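Jultus brings its rounded household container to Brernia

Brernia, 6 Jul 2019 – The household goods company Jultus announces that its Filali container is now on sale in Brernia. It is the second product of the company for the home, after the Arik storage box, which was introduced in January.

The Filali was drawn for people who like to keep their things on the open shelf and not behind a door. For this reason the body has no sharp corners and no printed decoration. The colour is a quiet off-white, and the bar on the top is a little more yellow, so that the hand finds it easily.

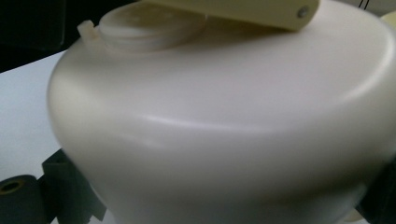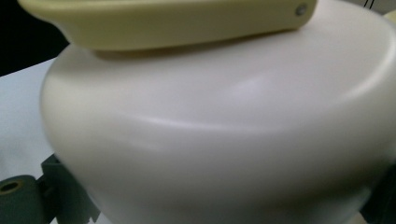

The Filali in off-white, with the pale bar across the top and its small grey screw.

"We made many models before we were satisfied with the shoulder of the body," says Said Lahlou, founder of Jultus. "My mother had a similar form in her kitchen, and I wanted to have this softness again. The screw of the bar we have left visible. It is part of the object, and I see no need to hide it."

The first series consists of 4,000 pieces, of which roughly 600 are reserved for shops in Brernia. Shops which order 100 pieces or more receive them with free delivery. Each container comes with a guarantee of two years.

Samples for the press can be requested from the Jultus office in Brernia. Please mention the name of your publication and the postal address.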